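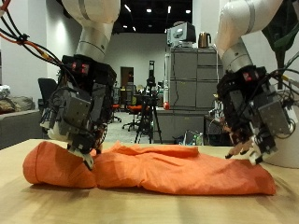

Two Hands, One Cloth: the Rumwood folding project
Gallery and notes, June

I should say up front that I didn't think this project was a good idea, and I've only come partway around. The student team wanted two robot arms with full fingered hands to fold a piece of cloth. My view in the first week was that a flat paddle and a decent table would do it faster, and for a lot less wiring. They heard me out politely and went with the hands.

The gallery is short. The team would have liked a longer one, but I asked them to leave out anything that looked more impressive than it was, and that thinned things out quickly. The notes are mine. Kuldeep Mathur and Jong-dae Kwak read them and asked for two changes, one of which I made.

Both hands on the orange cloth, left fingertip in the crease
The crease is where most of the arguments happen. Press too lightly and the fold opens again when the arm lifts. Press too hard and the fingertip drags the whole cloth sideways. Kuldeep calls the pressing step "solved." I'd call it tuned, for one cloth on one table.

The right hand's job
While the left hand presses, the right is supposed to hold its end of the cloth still. That sounds like the easy half, and the plan treated it that way until Jong-dae pointed out that the cloth doesn't care which hand we think is in charge. Most of the wrinkles in our runs start on the side that's meant to be doing nothing.

Orange
The cloth is bright orange so the vision software can tell it from the table. I don't object, but I want it said wherever results are shown. A system that can find an orange cloth on pale wood has not learned to find laundry. I've asked for a tan cloth next term and was met with silence.

The numbers, such as they are
The log for the term holds 257 attempts. The team's summary says folding "improved steadily," and I'd be more comfortable with that if the definition of a fold hadn't changed along the way. Early on, the edges had to line up. By the end, one layer lying on top of another was enough. Those are different tests and they shouldn't share a line on a chart. Jong-dae has gone back and scored the early runs by the later rule — tedious work, and I'm grateful for it — and the line is a good deal flatter than it was.

Each session ran 40 minutes, and a fair part of that went to getting the arms ready. I'd like to see setup time logged too. If a person has to smooth the cloth and nudge it into place before the robot starts, the person is doing some of the folding.

On the names
The students call the left arm Yeon and the right arm Povano. I went along with it for a while, then caught myself writing "Povano got confused" in a report. Povano did not get confused. A threshold was set wrong and we set it. The names can stay on the whiteboard and out of the write-up.

Software
Ringate is the team's own control program, and it's the part of the project I'd defend to anyone. It grew to 2,932 lines, more than I'd like, but every move is logged and any run can be pulled up later and checked. A club that keeps its bad runs is worth more to me than one with a good demo. Kuldeep wrote most of it, and the comments are readable, which I can't say for my own code at that age.

What I'd still like to see
A second kind of cloth, for one thing. A towel would do. The same job done by a simple paddle, so there's something to compare the hands with. And a few runs set up by a person who hasn't learned how the robot likes its cloth laid out, because both of our regulars have picked up habits they no longer notice.

The team's answer to the paddle is that folding was only ever meant as practice for harder things, like turning a sleeve the right way out. Maybe so. Fingers would matter there. But I've heard "it's practice for something harder" about a great many student projects, and I'd rather look at a sleeve.

Visiting
Open lab is Wednesday at 4 p.m. Bring questions for the students, who are more cheerful about all this than I am. If you bring a cloth of your own, any color but orange, I'll see that it gets a turn.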